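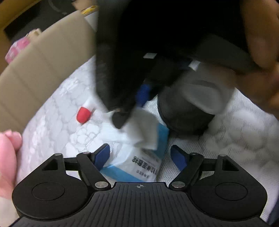 Clearing the Bed: A Report on Small-Room Clutter
Kiltthorpe Housing Studies, Unit 4
Submitted 9 February 2019

Our unit asked why a bed in a small apartment is so rarely used as one. By day it is a shelf with a mattress under it. We kept a log through December and ended up with 57 entries, most of them dull and a few of them hard to classify.

We sorted by the Skastach method from the course reader, in which every object goes to "sleep," "wear," "play" or "elsewhere." Elsewhere won easily. Plastic packets gave us the most trouble – two of us argued over one for 26 minutes, a session we have left out of the results.
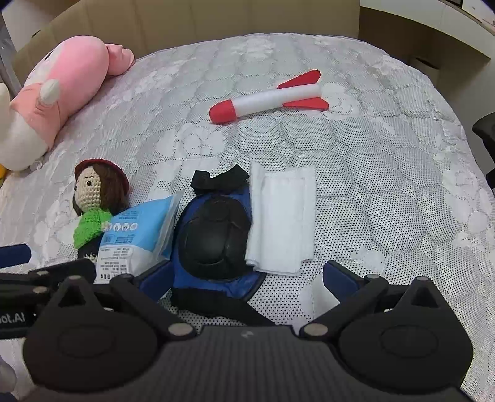
Figure 2. Mattress with plush toy, foam rocket, crocheted doll, packet, knee pad and folded towel.

The towel could be "wear" or "elsewhere," depending on who was holding the pen. The knee pad went under "wear" without debate. Toys were easy to label and hard to put away, the large plush one especially, as our Flekora storage bin was bought by price and not by size.

Limits: one bed, one season, and a grading rubric (D'Souza scale) we only half understood.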